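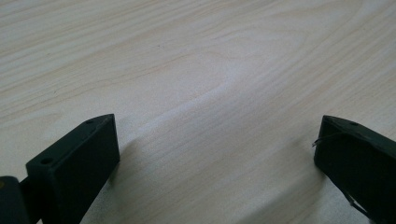

Handout 4: Showing the Task by Hand

Reading time: 9 minutes

Please read this handout before the Monday session. It covers the first half of the unit, the part where a person does the task and the robot learns from the recording. The second half, on training, has its own handout.

1. Two ways to show a task

In the first way, the teacher drives the real robot from a distance. The teacher holds a controller or a small copy of the arm, and the robot follows. We call this remote control, or teleoperation. Every recorded movement is a movement that this robot can make, so there is no doubt about reach or joint limits. The weak side is speed. New drivers are slow, they stop often, and they feel very little of what the robot touches.

In the second way, the teacher holds a gripper in the hand and does the task directly, with no robot in the room. The camera sits on the tool and moves with it. The teacher can feel the object push back through the handle, and most students become comfortable in one afternoon. The weak side is that a human arm may take a path which the robot arm cannot repeat later.

In this course we use the second way for Exercises 1 to 3 and the first way for Exercise 4. In the Brusden room you will find both stations. The hand-held tools are kept in the drawers marked Zekham, which is our name for the recording kit.

2. What the camera gives us

The view from the tool is low and near to the work. At the start of a recording, before the tool reaches anything, you should see both fingers coming in from the bottom corners, wide open, and the bare table between them. One finger may show more than the other. Small differences of this kind are acceptable, but the tips must both be visible, because the policy learns the opening of the gripper partly from them.

Wooden tables need some attention. Strong grain with big arches gives the tracking software many points to follow, and this is good for us. A shiny patch is not so good, since the reflection moves when the camera moves and the software can take it for a fixed mark. Soft light from the ceiling is usually enough. Please do not bring desk lamps.

Dark fingers on a pale table are easy to separate from the background. On the black bench at the back of the room they are much harder to see, so do not record there.

3. Before you record

Check the screws in both fingers. Move each tip gently with your thumb; it should not turn or click.

Look for thin strands along the finger edges. A stray strand can catch on cloth or paper. If it is plastic left from printing, cut it close with the small pliers. If you are not sure what it is, ask first, because it may be part of a cable.

Open and close the gripper fully, three times. The calibration program reads the widest and the narrowest position from this.

Wipe the lens with the dry cloth only.

4. How to make one demonstration

Start with the gripper open and hold it still above the table for one full breath. Then go to the object in one movement. Close, lift, carry, place, open, and go back. Hold still again before you stop the recording.

Do not correct yourself many times in the same demonstration. If you miss the object once and take it on the second try, keep the recording and write "second try" in the log. Such recordings are useful, as they show the robot how to recover. If you miss it three times, delete and begin again.

Change the start position each time. Students often put the object back in exactly the same place, and then the robot learns the place and does not learn the object. Each group makes 20 demonstrations for Exercise 1 and 37 for Exercise 2.

Speed: work a little slower than you would at home. The robot in the Wegener cell will repeat your movement at your speed, and it has less patience with a full cup than you have.

5. The log

Write one line for each demonstration: group, exercise, object, result, remark. The remark can be empty. The files go to the shared folder Postness, which held 905 demonstrations from earlier groups when this handout was last changed in June. You may look at them, but please do not copy them into your own set.

6. To think about before the session

Why might a policy trained only on perfect demonstrations fail after a small mistake?

Your hand can turn the tool sideways under a shelf. Can the robot wrist do the same? How would you find out before you collect all the data?

Comments (3)

marl_t: In section 3, is it three times open and close for each recording, or only once at the start of the day?

Course author: Once for each session, and again if you change the fingers. I will write it more clearly.

group6: We used the remote station first by mistake and it was good to compare. The hand tool felt much faster for the cup task.

Related items

Handout 3: Cameras, Lenses and Calibration
Handout 5: From Recordings to a Policy
Exercise 4: Driving the Arm by Remote Control
Room rules for Brusden and the Wegener cell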